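Zaltuditz pad creep fault

The Zaltuditz pad creep fault was a mechanical and software failure affecting two-finger grippers used for kitchen handling tasks at the Zaltuditz laboratory. It caused the soft pad of a finger to shift along its carrier under load, so that the measured opening of the gripper no longer matched the true distance between the gripping surfaces. The fault was recognised in September 2018 and described in an internal report by Charito Ocampo. It is sometimes called the Ocampo fault, although the report itself uses the term "pad creep".

Background

The grippers were supplied by Cirnum and used in two forms. One was mounted on a robot arm, and the other was built into a hand-held tool with which an operator carried out the same tasks. Both forms used the same fingers, each with a rigid body, a ridged soft pad on the inner side and a printed square marker on the outer side. A camera on the tool recorded the markers, and the software, Prorance, worked out the opening of the fingers from the positions of the two markers in each picture.

Prorance treated the pad as fixed to the finger body. The gap between the gripping surfaces was calculated as the distance between the markers less a constant, set once at calibration. No sensor measured the pad directly.

The tasks included lifting vessels by the handle, tilting them and setting them down on a cooktop. Dry goods such as soybeans were used as the load in many trials, as they could be weighed before and after.

Description of the fault

Each pad was held to its finger by a layer of adhesive and a shallow lip at the lower end. When a heavy vessel was held by its handle, the load acted along the face of the pad. Over repeated lifts the adhesive gave way slowly and the pad moved towards the tip of the finger. The movement was small on any single lift, but it did not fully recover between lifts, and the ridges of the two pads ceased to line up.
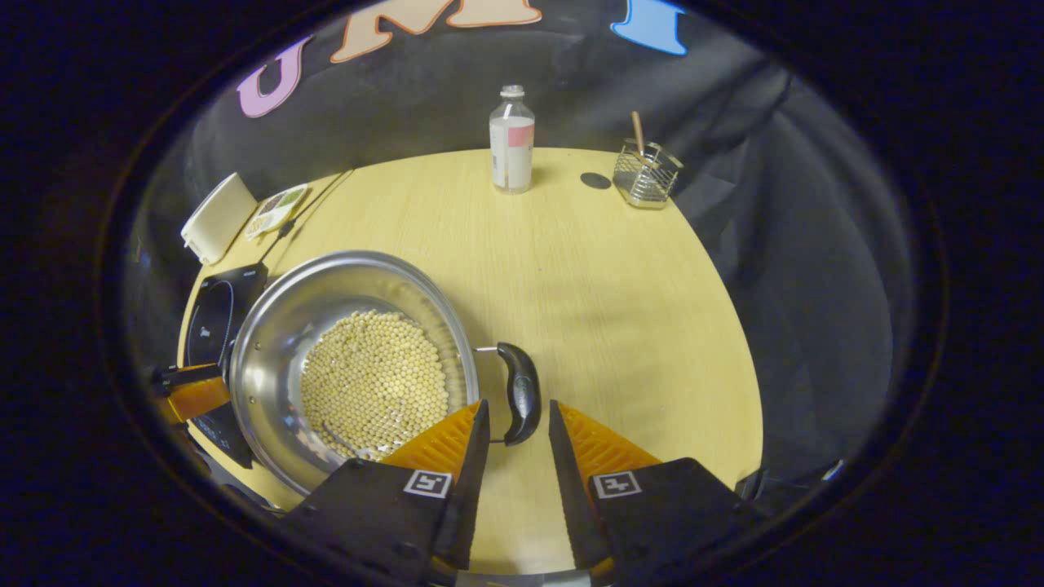
Two effects followed. The first was a loss of grip. With the ridges out of step, contact was made on the crests of one pad only, and a rounded handle could turn between the fingers. The second was an error in the reported gap. A displaced pad also bulged away from the finger body, so that the fingers touched the handle earlier than Prorance expected. The software read the remaining distance as free travel and reported that the handle had not yet been gripped. On the robot arm this led the controller to add closing force, which increased the rate of creep.

The fault was hard to see in recordings. The markers were on the finger bodies and stayed in place, and the calculated opening looked regular throughout.

The September incident

The fault came to notice during an endurance run on the robot arm, planned as 498 lifts of a metal pot. The run was stopped at lift 300, when the pot turned about its handle and emptied part of its contents over the cooktop and the floor. The heating zone was off and there were no injuries. The log showed a normal closing sequence up to the moment of the drop and raised no warning.

The drop was first put down to a worn handle bracket. Ocampo repeated the lift with a new pot and the same fingers and obtained the same rotation. With new fingers and the original pot the rotation did not occur. The worn pads were then measured against the lower lip, and the larger of the two displacements was found to be more than the grip margin allowed for in the task settings.

Findings

The report was issued on 30 September 2018. It examined 34 finger pairs from both forms of the gripper and found measurable creep in 10 of them. Most of the affected pairs had been used on the arm. The hand-held tools showed less displacement, which the report attributed to operators easing their grip when a handle began to turn – a response the arm controller did not have.

The report named the adhesive joint as the direct cause and the fixed pad constant in Prorance as a contributing cause. It also criticised the inspection routine, under which pads were checked for cuts and dirt but not for position.

It made no finding on heated vessels, as no trials with a live cooktop had been carried out with worn pads. Lifts from a heated surface were suspended until the changes below were in place.

Corrective measures

Cirnum replaced the adhesive joint with a pad moulded around two pins in the finger body. A scribed line was added beside the pad so that movement could be checked by eye, and fingers showing any offset from the line were to be withdrawn.

Prorance was changed to compare motor current with the calculated gap. A rise in current before the expected point of contact now stops the closing movement and prompts a new calibration. The change applied to the arm only – the hand-held tool has no motor, and its fingers continued to be checked by hand before each session.

Recordings made with the affected pairs were kept, with the gap values marked as unreliable.

See also

Adhesive creep
Gripper calibration
Fiducial marker
Slip detection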